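## Linen notes from the January changeover

The spare linen at Purncombe was sorted in January, bed by bed, and most of it is back on the shelves. Lorraine Cosgrove asked me to write down what we settled on so that the next people to do it don't have to work it all out again. If you have a key to the linen closet, please read to the end.

The main trouble was the way things had been put away. Fleeces, towels and bath mats had been going onto the same shelf in whatever shape they came off the line. The pile leaned, then it fell forward when the door was opened, and whoever opened the door pushed it back in. By the end of the year you could not get a hand towel out without taking half the shelf with it.

So the first job was to empty the closet and use the beds as folding tables. Stamatia Karras stripped the twin room down to the bottom sheets, and a bed turned out to be a better height for this than the kitchen table. A pale sheet also shows up lint, which matters with the green things. They shed on everything and pick up everything.

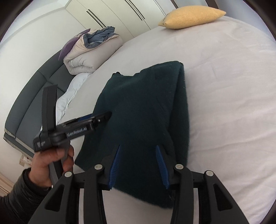

*Green fleece on the bed, folded into a rough rectangle.*

Fleece does not hold a crease the way cotton does, and pressing down on it doesn't help much. What worked for us was to lay it flat, bring the sides to the middle, then fold the top down and the bottom up to meet it. Leave the thick edge at the front of the shelf. If the fold comes out a little crooked, put it away crooked. It will stack fine.

The fleeces are getting old and some have pilled. Bevan Halliday went over a couple with a fabric shaver and says it is slow going but the difference is clear. He is willing to do more if they are left in the basket on the landing with a note. Please don't use the shaver on anything with a zipper without moving the zipper well out of the way first. We have already replaced one blade.

Washing instructions have not changed. Fleece goes in cold with no fabric softener, and it hangs to dry. Towels go in warm. The two should not be washed together, and new towels should be washed alone the first time. Empty the lint screen on the dryer before you start as well as after. The Rindow machine will run with a full screen, but it takes twice as long and the towels come out stiff.

There was some discussion over towels. Lindsay Ormsby folds in thirds the long way and then in half. Stamatia folds in half and in half again, which is how the shelf was set up years ago. We tried both. Thirds fit the new shelf depth with a little room behind, so thirds it is, for bath towels only. Hand towels can be done either way as long as one stack is all the same.
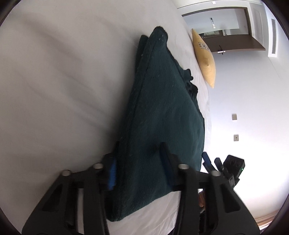
Towels need to be shaken out before they are folded, outdoors if the weather allows and over the tub if it doesn't. Lint left on a towel gets folded into it and turns up on the next guest. The dark green is the worst color for this, and pale specks stand out near the top edge even when the rest looks clean, so run a hand along the edges as well as the middle. The other thing to watch for is a loose flap down one side. If one side is bunched over like that, open the whole towel and start again from flat. Tucking the extra underneath makes a lump, and the lump is what tips the stack.

The shelves are now labeled. Bath towels are on the lowest, hand towels and washcloths above them, then sheets by bed size, then fleeces at the top where the light weight doesn't matter if something comes down. Bath mats have moved to the hall cupboard. Pillowcases stay with their sheets, inside the folded fitted sheet if you can manage it.

Tamsin Mudgway pulled out 4 towels and 3 fleeces that were past mending. The animal shelter in Ngata takes clean towels and blankets, torn or not, and she will drive these over with the next load. If you have any at home that you would like to add, leave them in a bag in the porch before the end of the month. No feather pillows, please. The shelter can't use them.

We also priced replacements. A full set of bath towels and hand towels from Drernola comes to 1,160 dollars, delivered, and that is more than we want to spend in one go. Lorraine has suggested buying the bath towels this spring and leaving the hand towels until fall. The other question is color. Green hides stains – that was the reason it was chosen – but white can be washed hot with everything else. If you have a view, tell her before she orders.

Two small items remain. The mattress pad from the twin room is still at Lindsay's house and will come back once it has been restitched at the corners. One flat sheet, double size, with a blue line along the hem, has not been seen since before the changeover. It may have gone home in somebody's laundry bag. Please check.

The next full sort will be in 30 weeks or so if the shelves hold up, sooner if they don't. Stamatia has the closet list and the spare labels.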